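Aprender a coser à mão aos 51 anos

29 de julho de 2022

Em junho descoseu-se-me a bainha das calças cinzentas, as únicas que uso para reuniões. Levei-as à loja de arranjos da minha rua e tinha fechado. A seguinte pedia doze dias de espera. Comprei uma caixa de costura Sostent na papelaria, vi como se enfiava a linha e fiz a bainha na mesa da cozinha. Ficou torta. Usei as calças assim mesmo.

Desde então tenho cosido quase todas as noites, depois do jantar. Escrevo isto para registar o que aprendi, porque daqui a um ano já não me lembro do que era difícil no princípio.

A primeira dificuldade foi o comprimento da linha. Cortava sempre fio a mais, para não ter de enfiar a agulha duas vezes, e ao terceiro ou quarto ponto havia um nó. Agora corto à medida do antebraço, mais um palmo. Também passei a deixar a agulha pendurada de vez em quando, para a linha destorcer sozinha.

A segunda foi a tensão. Num tecido fino, se puxo demais, a costura franze e não há ferro que a salve. Se puxo de menos, abre ao fim de dois usos. Treinei num lençol velho, com linhas marcadas a lápis. Devo ter feito cerca de 1000 pontos nesse lençol antes de voltar a tocar em roupa. Os primeiros metros parecem feitos num autocarro em andamento. Os últimos são aceitáveis.

Dos pontos que experimentei, o que mais uso é o ponto atrás. É lento e gasta muita linha, mas aguenta. O ponto corrido serve para alinhavar e para pouco mais. O ponto invisível, que queria aprender desde o início por causa das bainhas, ainda me sai bem só em lã -- em algodão nota-se sempre.

Sobre material: a caixa Sostent custou pouco e a tesoura é fraca. As agulhas direitas são boas. Mais tarde encomendei à Urio um conjunto de agulhas curvas, por causa do assento de uma cadeira que rebentou num canto. A agulha curva entra e sai pelo mesmo lado, o que dá jeito quando não se chega ao avesso. Levei duas noites a habituar-me, porque a mão tem de rodar em vez de empurrar. O assento está fechado e já me sentei nele muitas vezes.

Dedal, tentei três. O de metal cai-me do dedo, o de borracha aquece, o de couro ficou. Continuo a picar-me, mas menos.

Na semana passada passei a coser um casaco de fazenda grossa, que é outro trabalho. A agulha prende a meio e preciso de um alicate pequeno para a puxar. Fiz uma manga em duas noites. Falta a outra, e o forro, que está preso com alfinetes desde domingo passado e me arranha quando lhe pego.

Agulha curva, linha escura e pinças em vez de dedos:

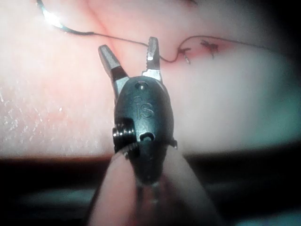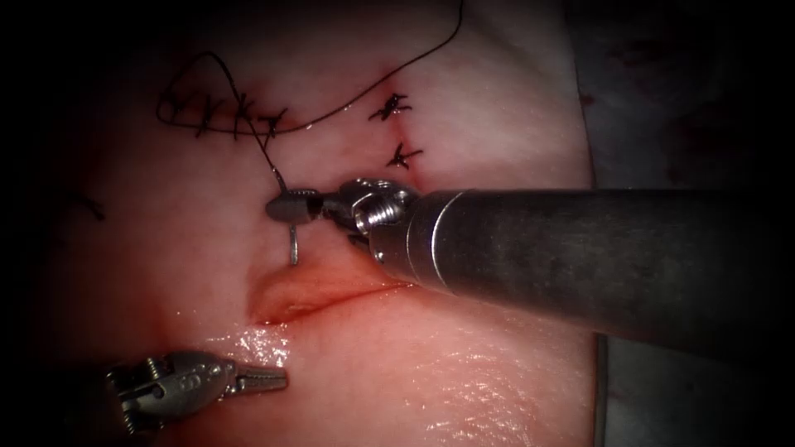
Quando contei por mensagem que andava às voltas com o forro, a resposta da Biltstead, onde compro a linha, foi que não valia a pena insistir com poliéster num forro de seda, que o fio acabava por cortar o tecido, e que experimentasse seda fina com uma agulha mais curta. Encomendei um carrinho. Ainda não chegou.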